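Tabletop Robot Cells: Questions and Answers

Moltlow site rules, bench areas

Who do these rules apply to?
Anyone who starts, teaches or resets an arm on a bench at Moltlow. Visitors from Bickerstaff and Peria follow the same rules as staff. If your own site has a stricter rule, keep to the stricter one.

Do I need training before I run an arm?
Yes. You need the bench induction and 3 supervised sessions. The sessions can be on different arms, but at least one has to be on the arm you plan to use. Training done at Zarkia counts toward the sessions. It doesn't replace the induction.

How fast may the arm move?
Use the reduced speed setting whenever a person can reach the table. Full speed is only for runs where the area is closed off and the door sign is turned over. Don't change the speed limit in the middle of a run. Stop, change it, and write the new value in the log.

What can be put on the table for a picking task?
Small, light items that won't shatter. Toy blocks, cardboard boxes and sealed snack packages are all fine. Glass, blades, open liquids and loose batteries are not allowed. Food used in a task is a test item from then on and may not be eaten, even if the package is still sealed.
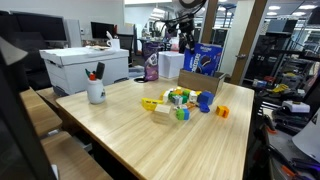
Items that are not part of the task should be outside the arm's reach before you press start. If something has to stay on the table, add it to the setup sheet so the next operator knows it was there. Set the keep-out zone to cover it.

Can I reach in to move an item during a run?
No. Pause the arm first and wait for the status light to go steady. For anything that takes both hands, use the stop button and not the software pause.

How are cables checked?
Look over the cables before the first run of the day. Move the arm slowly through its full range and watch for pulling or rubbing. Cables on the floor go under a cover or along the wall - never across a walkway.

How often are the grippers inspected?
Every 3,000 cycles or every 6 weeks, whichever comes first. The counter is on the main screen under Service.

What do I do after a collision?
Press stop, leave everything where it is, and fill in the short form. Light contact with a test item doesn't need a form. Contact with a person always does, even with no injury.

How long are logs kept?
6 months, then they go to the archive.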